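Nillby Mutual Adds Hired-Equipment Option to Farm Policies

Growers who rent tractors, sprayers or grain carts at busy times of the year can now add the machines to an existing farm policy with Nillby Mutual, the insurer said Saturday at its open day in Berrada.

The option covers equipment hired for up to 10 weeks in a policy year. It pays for fire, theft, overturning and damage on public roads, and it applies from the time the machine leaves the rental yard until it is signed back in. Wear, flat tires and mechanical breakdown are left out. 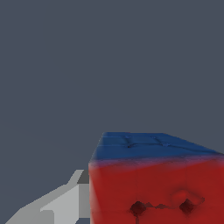

Until now, most Nillby customers had to buy the rental company's own damage waiver or arrange a separate short-term policy. Areti Vlachopoulos, who manages farm accounts for the company, said the waivers often came with a high deductible and did not cover a machine being moved between two properties.

"People would read the waiver after the accident," she said. "By then there wasn't much we could do for them."

Customers can add a machine by phone or through their agent. They will need the make, the serial number, the replacement value and a copy of the rental agreement. Coverage starts once the office confirms it in writing, and a machine already in the field can be added only if it has no existing damage.

Over 130 farms took part in a trial of the option during the last harvest. Mulugeta Gebru, the claims manager, said 2 claims were filed in that time, both for equipment damaged on the road. One involved a grain cart that slid into a ditch. The other was a sprayer boom that struck a utility pole. Both have been paid.

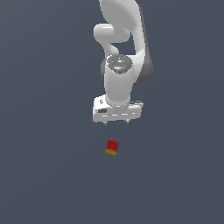
The price depends on the value of the equipment and where it will be used. Farms that store rented machines in a locked building overnight will pay less. Nillby did not release a rate table but said agents can give a quote the same day.

Apolinar Ayala, who grows corn and hay east of Berrada, rented a baler during the trial. He said the paperwork was simple enough, though he would like to see the hire limit raised for growers who keep a machine through the whole season.

Vlachopoulos said the company would look at the limit when policies come up for review in December.

The option does not change liability coverage. Drivers who are not listed on the farm policy, including seasonal workers, must still be added by name before they take a rented machine onto a public road.

Agent Jaqueline Espinoza will take questions at the Berrada office on weekday mornings. Customers in other areas should contact their usual agent.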